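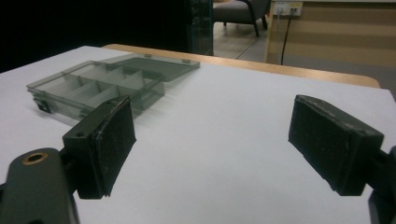
About Manham Robotics Practice

Last updated: July
By the Manham standards desk
Reading time: 4 min

Manham writes and maintains working rules for teams that record manipulation tasks with hand-held and arm-mounted grippers. We do not build robots. Our output is a rulebook, a set of inspection sheets, and an audit service for sites that have adopted them.

The current rulebook is called Plistumeo. It holds 721 numbered clauses in 5 parts: work surface, gripper condition, objects, operator conduct, and records. Clause numbers are permanent. A withdrawn clause keeps its number and is marked void.

What we audit

Work surface. The surface must be plain, level and evenly lit. A board or sheet laid over an existing table is acceptable if it does not shift under hand pressure. Objects not named in the task card are removed before the first take.

Gripper condition. Finger pads are checked at the start of each shift and every 30 takes after that. Foam pads fray and peel at the edges with use and pick up light specks from whatever they touch. Plistumeo grades pad wear from 0 to 4. Grade 3 is logged and may continue. Grade 4 stops work until both pads are replaced - never one side alone. Screws and pivots are checked at the same interval.

Objects. Hinged containers, such as compartment boxes, have their start state written on the task card: lid open or closed, latch position, contents. "As found" is not a valid start state.

Records. Failed takes are kept and labeled. Deleting a failed take is a major finding.

How we work

An audit lasts one working day. Sites receive written findings, graded minor or major, and reply in writing. Pitance, our calibration partner, supplies the reference blocks used to check finger opening. The training room is at our Wu Street office, and the operator course runs there every Tuesday.

Requests to change a clause are accepted from any adopting site. A request must cite the clause number, the proposed wording, and at least one logged case.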